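Surkamo opens Sekley, a type family drawn for small print and long lists

GURNESTHORPE, September — I've been drawing letters for most of my working life, and I still get nervous on release day, so bear with me. Sekley is out this morning at 9 a.m., and you can try every style on our site before you spend a cent.

Sekley started as a favor. Tangen, the seed catalog people, asked me for numbers that would stay readable at tiny sizes on cheap paper (their order form is a monster, I love it). I drew ten figures and a dollar sign. Then they wanted fractions. Then they wanted the whole alphabet, and by that point I was enjoying myself far too much to stop!

The finished family has five weights with matching italics, and each style carries 2,073 glyphs. That covers Latin languages across Europe, plus small caps, arrows and three sets of figures. I redrew the lowercase g more times than I'd like to admit. The version we kept has an open lower bowl and a short ear, and the old closed one is still in there as an alternate if you miss it.

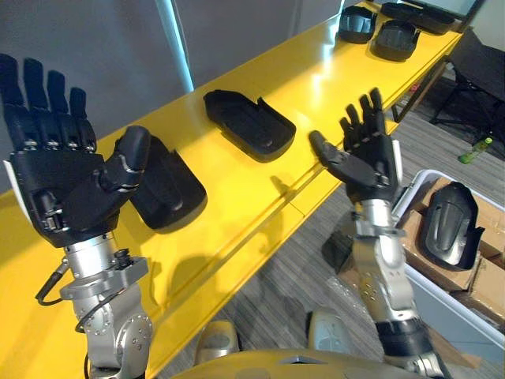 Two black five-fingered hands, held open over a yellow shelf.

Spacing took the longest. We print proofs, pin them up, walk away, come back and argue. My business partner Signe Lie went through 3,000 kerning pairs with a red pencil and sent 157 of them back to me with one-word notes, mostly "no." She was right about nearly all of them — the capital T and the comma are finally on speaking terms.

On licensing, we've kept things plain. A desktop license covers one studio, web use is sold by the site, and students can get the full family for free by writing to us from a school address. We're also printing 500 copies of a specimen booklet on the same thin stock that Tangen uses. Those go out with the first orders until the box is empty.

Reviewers and teachers who'd like trial fonts can write to the press desk through the Surkamo contact page. Please tell us which file format you need and whether you want the booklet too. I read that inbox myself, usually before lunch.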